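Speaker notes: Work surfaces and small cups
Talk for the Prernport open day, 21/07/2019

Slide 1. Say good morning and wait until the people at the back have a chair. Tell them the talk is short and questions can come at any time.

Slide 2. Our subject is the top of the table. At Dranley we spend much time choosing cups and very little time choosing what is under them. I would like to change this a little today.

Slide 3. White surface, good side: a dark thing is easy to find on it. Bad side: every mark stays in the eye. Ask who has a white table at home. Let them complain for one minute.

Slides 4 and 5. Show both, speak slowly. 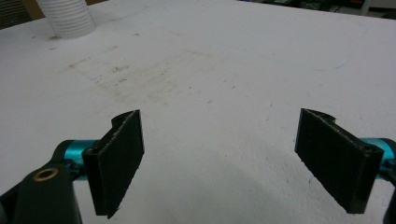
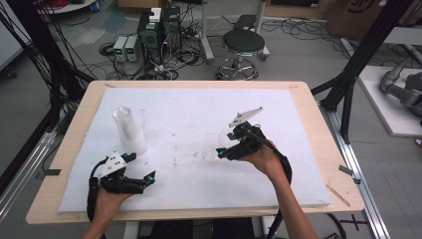
First picture: smudges and small dark specks on the white top. Second picture: the foam board on the wooden table, with stacked plastic cups at the left.

Slide 6. Point to the brownish stains near the middle of the board. Then the cups. A pale, frosted cup on a white board has a weak outline, and this is my main complaint about white on white. Ask the room: would you choose gray? Would you choose the bare wood?

Slide 7. Costs. In the Navarro workshop we set aside 400 for new boards and spent 366. Do not stay long here, the numbers are only for the managers.

Slide 8. Cleaning. Dry brush first, damp cloth after. Please do not scrub foam, it becomes rough and holds more dirt.

Slide 9. The Cakex group will repeat this talk in November, for 70 guests. Give the sign-up sheet to the first row and let it go back.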